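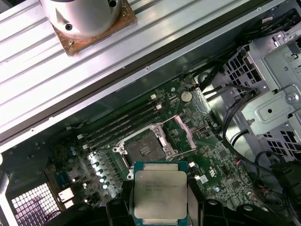

Every spring somebody tells me that the sensible way to get a decent computer is to buy an old server and do it up. The argument has a cosy sound to it. Big firms throw out good kit, you pick it up for the price of a takeaway, you spend a pleasant evening with a screwdriver, and the landfill goes hungry. I've heard it from colleagues, from my brother-in-law and from a man selling cables at a car boot sale. What they leave out is the state in which these machines tend to come up for sale. An empty socket with its metal plate flipped open, a bank of black memory slots with not a single module in them, a Xeon that has to be put in before the thing is any use at all: is that a computer? I'd call it a box of possibilities, and possibilities are sold separately.

Home About Essays Archive Contact

I should say that I've done this. I bought a bare chassis through Bidside, which is where most of the stripped ones seem to go, and the listing said "tested, no CPU, no RAM". I would like to know how you test a machine with no CPU and no RAM. Presumably somebody plugged it in and a light came on. The chassis cost me 40 pounds. The postage cost me nearly as much, as these things weigh the same as a paving slab and were never meant to travel by courier.

Then came the shopping. Memory for servers isn't the memory you have in a drawer from your last desktop, though it looks very much like it and the seller will happily let you believe otherwise. I bought 2 sticks from a dealer called Rizk, found they were the wrong sort, and bought another pair. The processor I got from a breaker who had a shoebox of them. My friend Tudor Tudose, who knows far more than I do and is a believer in all this, told me I'd done well. Perhaps I had. By that stage I had stopped adding up, and I suspect most people who boast about their bargain server stopped adding up at the same point.

I don't want to be unfair about the work itself. Putting a processor into a socket is a satisfying job, and a frightening one the first time. In a socket of this type the contacts are in the board, very fine and very easily bent, and there's a notch to line up, and you must lower the chip straight down and let go of it. No pressing, no sliding. Close the plate, push the lever, and there's an awful moment when the lever needs more force than seems decent. I can see why people enjoy it. People enjoy building ships in bottles too, and they don't claim to be saving on shipping.

What I object to is the halo. The second-hand server is always presented as the green choice, and the figures are always for the bit that suits the argument. Yes, a board full of chips and copper has been kept out of a skip, and I'm glad. But a machine designed to sit in a cold room and work flat out will sit in your spare bedroom and do very little, at great expense, while its fans howl. Mine shared a wall with a bedroom for 17 nights. After that it was switched on by request.

Tudor's answer is that I bought the wrong model and should have looked for a Fellmont, which is quieter. There's always a quieter one. There is also a whole trade now, with firms like Wotar selling "renewed" servers complete with processor, memory and an 18-month guarantee, and if you must have one I'd start there and pay the extra. You lose the pleasant evening. You also lose the three unpleasant ones, and the weeks of waiting for a bracket.

My real complaint is with whoever strips them. A working server goes in at one end of the clearance business and comes out as a chassis in one parcel, memory in another and processors in a shoebox, so that hobbyists in different counties can spend their money putting back together what was in one piece in January. I understand why it's done: the parts fetch more than the whole. Fine. But let's stop calling it reuse when half of it is packing tape.

The machine is under the stairs now. It works perfectly well. I wrote this on a laptop.

Back to top | Contact the author | © All essays copyright of the author

This site uses cookies to remember your settings. By carrying on you agree to their use.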